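Ticket 389: Gripper drops socks at the top of the lift
Opened by: Vinh Nông
Bench: Ladside shared workshop
Status: open, getting better

What's wrong
So my hand-held gripper (the one I'm building for the laundry sorting project) grabs a sock just fine and then lets it slide out when I tip it upright. Towels are OK. It's only the thin stuff, and it's driving me a little nuts!

What I tried
1. Swapped the battery pack. No change, but the old one was pretty tired anyway.
2. Raised the closing force from 101 to 256 in the settings. Better grip, but now the motor hums the whole time it's holding and I don't love that.
3. Marek Brabec looked it over Friday and spotted that the left jaw was lagging a hair behind the right. I loosened the jaw screws, squared everything up on the mounting plate and tightened it all again.
4. Retest with the blue knit sock, toe up, over by the gray sheet and the ribbed bench. 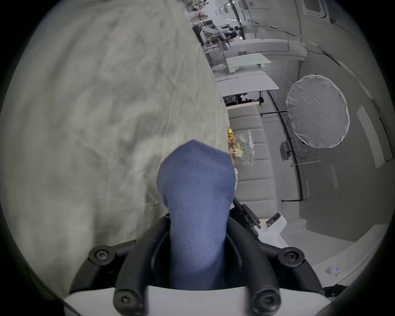

5. Ran the full set after that, 55 grabs, same sock. It slipped on a few of them, always when I'd caught it near the cuff. Way better than before!

Reply from Zihan Li
Try dropping the force back down now that the jaws line up. I bet you don't need 256 anymore. Also, did you ever put the rubber pads on?

Reply from Vinh
Nope, no pads yet, they're still in my drawer. I'll set it back to 101 tonight and run the same sock again before I glue anything. Leaving this open till then.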